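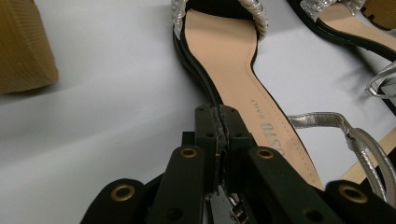

By Annelie Potgieter

If you grew up taping cartoons off the television before school and then, like me, spent your grown-up wages buying the very same cartoons on disc, you probably have a shelf somewhere that's starting to bow in the middle. Mine certainly did. I have 1,334 discs in the house at last count (my husband thinks this is a number to be whispered), most of them animated series in box sets, and over the years I've picked up a few habits that keep them playing nicely.

Let's start with the shelf. A long run of box sets is much heavier than it looks, and mine sit on boards 28 inches wide with a bracket at each end and another in the middle. Before that I had a wider bookcase from the Mondley flea market, very pretty, and every shelf in it smiled at me within the year. Stand the sets upright like books and leave enough room to slide a finger in beside each one. If you have to tug, you'll tear the cardboard sleeve sooner or later, and those sleeves are so hard to replace!

Keep them away from the window, too. The reds go first. I have a monster-battling series whose hero now wears a sort of salmon jacket on the spine, and the box next to it, which had a bookend in front of it the whole time, is as bright as the day I got it.

Taking a disc off its hub is where most of the cracks happen. Press the little button in the center with your thumb and let the disc rise by itself, then lift it by the rim. Some of the older multi-disc cases grip like anything, and if you have to bend the disc to free it, I'd move it to a new case altogether. I buy plain ones, 22 to a carton, and I do a few at a time in front of an episode.

For fingerprints, breathe lightly on the disc and wipe with a clean, soft cloth – an eyeglass cloth is lovely – straight from the center out to the edge. Don't go round and round. Sticky marks (jam, in our house, always jam) come off with a drop of dish soap in lukewarm water. Rinse it, pat it, and stand it on its edge in the dish rack until it's completely dry. Please don't use paper towels, window cleaner or toothpaste. I know about the toothpaste trick, I tried it on the second disc of a series I was very fond of, and I now know how that series ends only from what my sister told me.

Price stickers: warm the sticker with a hair dryer on low, count to ten, and peel slowly from one corner. Any gum left on a plastic case rolls off with a little cooking oil on a cotton ball. Keep the oil well away from cardboard.

If you live somewhere damp, tuck a packet of silica gel behind each row and change it every November, or whenever the heating goes on. The booklets are the first thing to go wavy.

Last of all, make a list. I kept mine in my head for years and ended up with three copies of the same movie. Now it's a plain notebook with the title, the number of discs and which shelf, and a penciled name beside anything I've lent out. There are 24 names in there at the moment and I'm working up the nerve to start phoning.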